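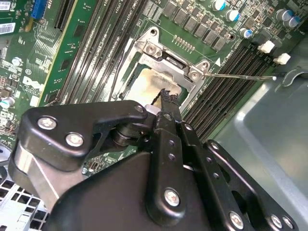 What grip force are you using on the processor?
Start at 11 newtons and go up only if the part rotates when it is lifted clear.

Pushpa Kanaujia wrote:
> I am rebuilding the Kirkitel wrist for the bench at Manside and
> want to try CPU removal on an old desktop board. Is the Negi
> driver good enough for current limiting, or do I need a load cell?

The Negi driver is good enough. I have run it since June without a load cell. Set the limit in the config file, not at the console, as the console value is lost on reset.

Approach matters more than force. Close on opposite edges of the part, above the substrate if you can, and lift straight up with no wrist rotation until you are clear of the socket. My lift speed is 2 mm/s for the first stretch.

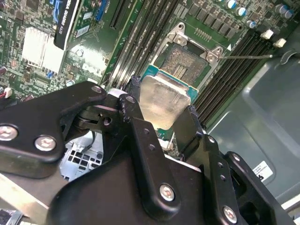 Old thermal paste on the lid does no harm to an edge grip, but keep it off the finger pads. I wipe them with isopropyl between runs.

My camera calibration was 57 frames on the Jarnach target. Over 332 gave no better fit and took all evening. Redo it whenever the wrist plate comes off.

The retention lever has to be fully open before the arm moves in. I still do that by hand.

Config file is in the usual directory. Send me your link lengths if the limits look wrong.

Last updated: Wednesday, September 29, 2021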